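Caja organizadora Savau – ref. 607

¡Por fin ha vuelto! La Savau se nos agotó en febrero y desde entonces me habéis preguntado por ella casi a diario (Piyumi Seneviratne, la de los mensajes de la tienda, ya se sabía la respuesta de memoria). Es la caja transparente que más recomiendo para picoteo, cables y todas esas cosillas que acaban rodando por los cajones. 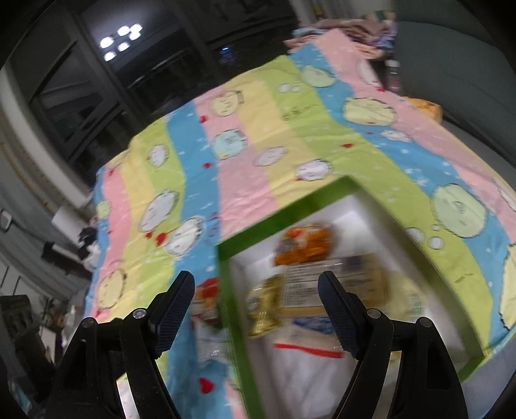
Yo la uso sobre todo para las meriendas. Preparo la compra encima de la cama, me gusta tenerlo todo a mano, y voy metiendo paquetes hasta que no cabe ni uno más. Como es transparente, el paquete naranja y el azul y blanco se distinguen enseguida, y el borde verde vivo queda monísimo sobre una colcha de rayas – ¡manías mías!

Aguanta aproximadamente 11 kilos y se apila con la serie Pakari. Con las Stullard no encaja, lo he probado.

La tapa se vende aparte, ref. 1542. Los pedidos que entren antes del lunes a mediodía salen esa misma tarde.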